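The patience of the teaching hand

At Tivirham, a small robotics workshop, people spend whole days putting away dishes. They do it very slowly, and they do it from a chair, with a controller in each hand.

I went to visit them on 3rd March, because I wanted to understand a question which seemed simple to me before. How do you show a machine something that you have never had to explain to a person? My mother did not explain to me how to put a bowl in the dish rack. I watched her, and after that I dropped some bowls, and after that I could do it.

Cameron Galbraith, who leads the teaching sessions, has the habit of beginning each visitor with the eyes of the robot. He lets you look at the small screen which carries the view from the wrist, and he asks you to work only with this for some minutes. It is a humbling experience. The table is very near and the things on it are mostly rims and handles.
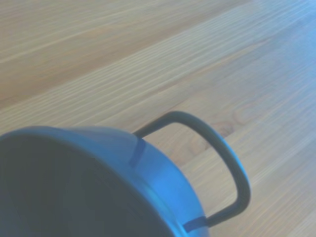
The view from the wrist: a blue pot and its dark handle on the wooden table.

"Everybody wants to turn their head," Galbraith told me. "You can't turn your head. You have to move the whole arm if you want to see what is behind the pot."

There are two ways of teaching at Tivirham. In the first, the operator takes hold of the arm and leads it along, as you would lead a child's hand with a pencil. The joints become soft and the software, which is called Lidix, writes down every position. In the second, the operator stays away from the arm and drives it by remote control. The first way is easier to learn, but your own body comes into the camera's view, and the robot then studies pictures with a large human elbow in them. For this reason most of the work is now done in the second way.

The exercise they have chosen is the dish stand. It is a modest object of black wire, the kind you can buy at any housewares shop, and it forgives very little. A dish must come down at the correct angle, and the fingers must open at the correct moment. If they open too early, the dish falls. If they open too late, the arm pulls the whole stand along with it.
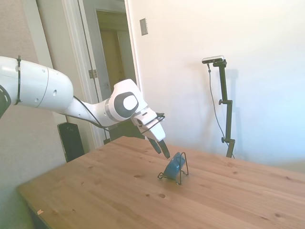

The fingers of the gripper above the blue object in its wire stand. The camera on the pole watches from behind the table.

One demonstration is one complete attempt, from the first movement until the arm is again at rest. The team has recorded 3,945 of them since October. Not all are good. Galbraith keeps a separate folder for the attempts where the operator made a mistake and then repaired it, and he values this folder highly. A robot which has seen only perfect work, he explained, has no idea what to do on the day when the bowl slips a little.

I was allowed to try. My first demonstration took 54 seconds and ended with the bowl leaning on the outside of the stand. The second was shorter and worse. What I found difficult was the absence of touch. In my kitchen at home my fingers know when the rim of a bowl has met the wire, and I can look at something else. With the controllers I had to judge everything with my eyes, and I noticed that I was holding my breath.

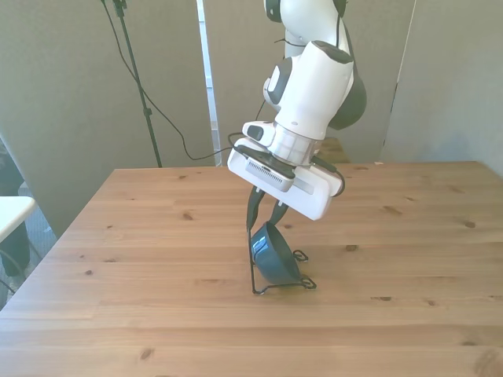 Xie thinks that the lack of feeling is the real limit of the method, and that another 1,000 demonstrations will not cure it. You can record where the hand went, the argument goes, but you have not recorded why it stopped there, and a person stops because of the pressure in the fingertips.

Galbraith does not fully disagree. His answer is that good operators develop a style which the robot can read. They make a short pause before contact. They approach from the same side. They exaggerate a little, like a teacher who writes in large letters on the blackboard.

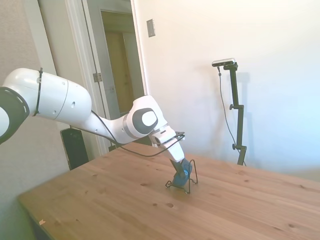 Consistency is the word I heard most often during my visit, and it is a harder discipline than it sounds. Two operators can both succeed and still teach two different lessons. One likes to hold a dish by its side and the other prefers to come from above, and the robot, which tries to learn from both, may finish somewhere in the middle, where there is nothing to hold. So the team wrote a short rule for the dish stand. The fingers go down over the top of the piece and close there, while the wire stand keeps it upright, and the operator waits one breath before doing anything else. A new operator practises this for 3 days before any recording is kept.

The next step will be a trial at Vesomport, a community kitchen across the harbour, where the racks are bigger and the plates do not match. Galbraith expects it to go badly in the beginning. He has already labelled a new folder for the mistakes, and he asked if I would like to come back and add some of mine.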